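Preguntas frecuentes sobre el cuidado de tapizados y textiles del hogar

Estas son las consultas que más recibimos en el taller Koubek. Las respuestas las revisa Julián Pastor, encargado de tapicería.

¿Cada cuánto hay que aspirar un sillón?
En una casa sin animales basta con una vez por semana. Use el accesorio de cepillo blando y la potencia baja. En los rincones entre asiento y respaldo conviene la boquilla estrecha.

¿Puedo lavar las fundas en la lavadora?
Depende de la etiqueta. Si no la conserva, lave a mano una esquina interior y espere a que seque. Las fundas de algodón sin preencoger pueden perder unos 2 cm de largo en el primer lavado. Las telas polares admiten agua fría y centrifugado suave, sin suavizante. 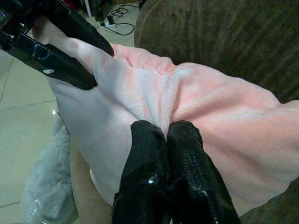 ¿Y la secadora?
No la recomendamos para fibras sintéticas de pelo. El calor aplasta la superficie y el daño no se corrige con el cepillado. Tienda las piezas en horizontal, a la sombra.

¿Qué hago si se derrama café o vino?
Presione con un paño blanco y seco, sin frotar, desde el borde de la mancha hacia el centro. Después aplique agua tibia con unas gotas de jabón neutro y vuelva a presionar. No use lejía ni amoniaco. Si la mancha sigue ahí al día siguiente, consúltenos antes de probar otro producto.

¿Por qué el terciopelo parece de dos tonos?
El pelo refleja la luz según su inclinación. Al sentarse o pasar la mano se tumba en otra dirección y la zona se ve más clara o más oscura. No es desgaste.

¿Cómo combino un cojín con el tapizado?
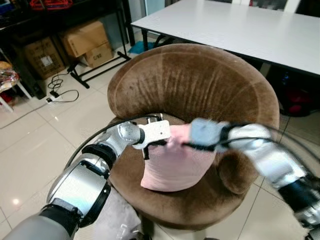 No hay una norma fija, pero el cojín se destiñe y se ensucia de forma distinta que el asiento, y eso sí hay que tenerlo en cuenta. Sobre telas claras evite fundas de tintes intensos hasta haberlas lavado dos veces por separado. Sobre un tapizado oscuro, como el terciopelo marrón de este sillón redondo, un cojín rosa no presenta ese problema, aunque la funda clara acusará antes el roce. Elija fundas con cremallera.

¿Hay que impermeabilizar la tela?
Solo si el mueble está en un comedor o lo usan niños pequeños. El tratamiento Enetti se aplica en el taller y necesita 20 horas de secado. No sirve para cuero.

¿Trabajan con telas traídas por el cliente?
Sí. Pedimos ver antes una muestra para comprobar el grosor y el sentido del pelo. Las telas del catálogo Wornow se encargan bajo pedido; la referencia 101 está agotada hasta abril.
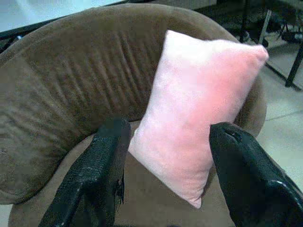
¿Cuánto tarda un retapizado completo?
Una butaca suele llevar 2 semanas desde que tenemos la tela. Los sofás requieren una visita previa para tomar medidas. Si hay que cambiar la espuma o las cinchas, se lo comunicamos antes de seguir y el presupuesto se rehace.

¿Recogen a domicilio?
En la ciudad, sí. Para otras zonas escriba a Shanti Semwal, de atención al cliente, indicando las medidas del mueble, la planta y si hay ascensor.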